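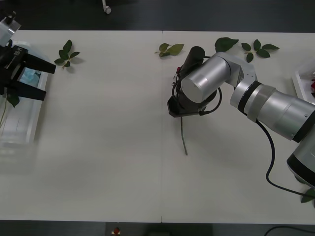
Open afternoon at the Skeslow workshop: your questions

I've had a lot of messages since we put the sign up, so I've gathered the ones that keep coming round. If yours is missing, drop me a line through the contact form and I'll add it.

What will I see?

Two arms working with artificial flowers at a white table. They pick up roses, stems and sprigs of leaves, and you can stand and watch for as long as you like. We call it the flower table, although the project's proper name is Skandar. I've seen it more times than I can say and I still stop on my way past with my tea!

When is it, and do I have to book?

It's in March, from 2 in the afternoon, and yes please, do book. We've got 150 places over the whole afternoon, let in as groups of 16. The date goes up on the Distik noticeboard page as soon as the building people confirm it. Each group gets a short hello from me and then a go at the table.

Why flowers, of all things?

I get asked this one more than any other. A box is easy to hold and doesn't mind how you hold it. A stem is thin, it's bumpy, it swings about, and the leaves get in the way of everything. If you can teach an arm to take a stem between two flat fingers and keep hold of it, you've learnt something you can use on cables or tent poles or goodness knows what else. Also they're cheerful to look at, and we had a grey winter.

What's it like close up?

Slower than people expect, and quieter too. The fingers are plain black plates that close on the stem from either side, and most of the fuss is in getting them lined up before they close. Small children tend to go very quiet at this point (grown-ups start giving it advice).

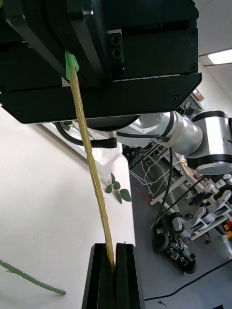

Can I have a go at driving the arms?

Yes, if you're 16 or over. Younger ones can choose which flower goes on the table for the next try, and they take this very seriously. Turns are 3 minutes each. I know that's short, but the queue gets long and I'm soft about saying no, so I've been told to stick to it.

Does it ever get it wrong?

All the time, and we leave that in. I'd much sooner you saw a dropped leaf than a polished film of one good try. Part of my bit at the start is about what a miss can teach you, so I'll be quite pleased if one turns up while you're there.
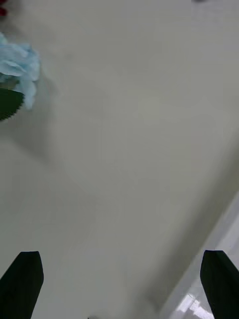 The other half of this is patience. An arm has to find the thing, get above it, open up, come down and close, and every one of those steps can be a bit off. When the Ueda group came over for a look last time, they spent nearly their whole slot on the opening and closing and hardly asked about anything else, so do bring the fiddly questions.

Can I take photos?

Please do, with the flash off. Ask before you take any of other visitors.

Is there parking?

A little, behind the Skeslow building. The bus stops at the gate and I'd go for that if you can. Doors are step-free, and there are chairs along the side if you don't fancy standing. Tea is in the front room, and it has to stay in the front room.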